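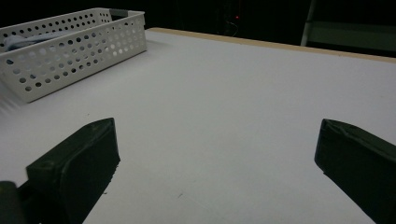

Victor Ogola wrote in to tell me that a white table is a terrible idea for anyone who owns a pen, and that I'd be sanding it down by October. He left that under my last post, the one about finally getting rid of the old craft desk, and I've been arguing with him in my head ever since (usually while wiping something).

So, Victor, an update! The table is staying. I love it. It's smooth and matte and I can spread out a whole project on it, which I could never do on the old desk with its two wobbly drawers and the ledge that ate my good scissors. Yes, it shows every smudge. You were right about that part. There's always one little dark speck somewhere that I go after with my thumbnail, and half the time it's a pencil crumb and the other half it's a mark I made myself by going after it with my thumbnail.

What I've settled on for cleaning is pretty boring. Warm water, one drop of dish soap, an old T-shirt cut into squares. I tried the Brilteck spray that everybody at the Zustitdale fabric swap swears by and it left streaks, or I used too much, I don't know. My sister says I used too much. I paid $36 for the three-pack so I'll be giving it another go whether I want to or not.

The bigger change is the basket rule. I used to keep everything out on the desk in jars, because jars look so nice in other people's houses, and then I spent my whole evening moving jars. Now whatever I'm working on goes in a shallow white plastic basket, and the basket gets to sit on the table. One basket! If it doesn't fit, it goes back on the shelf in the hall. I did cheat with the quilt squares (115 of them, all cut, all ironed, please clap) and those are living in a Pemier shoe box under the bed until I figure out the border.

I like the shallow kind best by the way. The deep ones turn into a pit. I had a deep one for years and I'm pretty sure there were 1001 buttons at the bottom of it and a library card from two apartments ago.

Next job is the lamp. It gets dim in that room by five o'clock and I've been threading needles by the window like somebody's great-grandmother. Bùi has a clamp lamp I keep going back to look at, but I'm worried the clamp will chew up the edge of the table. Does anybody have one? Did you put felt under it, or cork, or just hope for the best? Tell me in the comments. Victor, you too, I know you have opinions about lamps.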